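Belkadi Presentation Folder, Black with Gold Corners

Sold by Sosov Paper Goods — item 3293, pack of 2

I've been selling this folder out of our Mirdale shop for 9 years now, and it's still the one I grab for myself. It opens flat like a book, the covers are plain black inside, and you can slip in a menu, a certificate, a price list, whatever you need to hand across a table and have look decent.

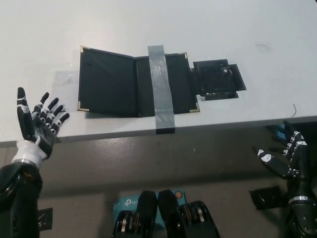
Corners are where cheap folders die, so I only stock the ones with metal protectors. Ours are gold-colored and they go on the outer corners, four to a folder. I like how they catch the light a little against all that black (dressy, but you could still take it to a job site!). The inside does pick up faint wrinkles and creases, and if you want something that stays glassy smooth, get the Cumgate hardback instead. And please keep duct tape off the covers if you're fixing one to a counter or table. I can't take a folder back once it's had tape across it.

Orders over 260 folders ship straight from the warehouse, so allow extra time — August was a slow month for freight and we're still catching up. Smaller orders go out from the shop. Gold corners only for now, silver is on back order.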